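About Us | Local Government | Who We Are

The Rundunby Civic Forum puts candidates for city and county office in front of the people who vote for them. We are nonpartisan. We do not endorse, and we do not take money from campaigns.

Forums run two hours, usually on a Thursday evening, with doors open at 6:30. 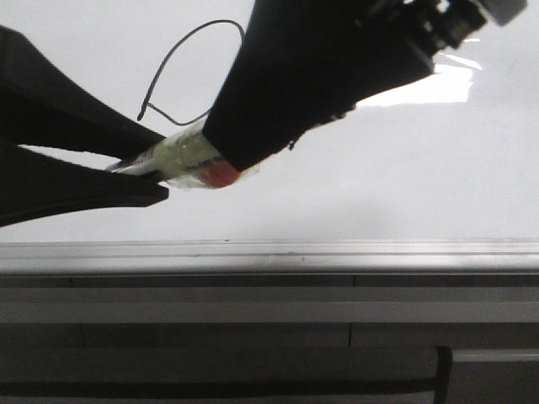 Every candidate on the ballot for a seat gets the same invitation and the same speaking time. Questions come from residents of Rundunby and Flurkley and are read by a moderator who lives outside the district.

Last election season we received 327 written questions. Duplicates are merged before the forum and the rest are posted on our website.
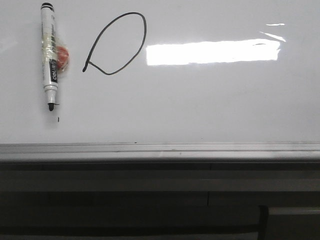
Our office is on Drusov Street, next to the Ogunleye Library branch. The meeting room seats 76. Recordings go up the following week with captions.

Filed under: Elections, Neighborhoods
Shares: 100 | Comments: 2

pat_in_flurkley
Will the water board seats get a forum this time?

Drusov St Renter
Parking fills up early, take the bus if you can.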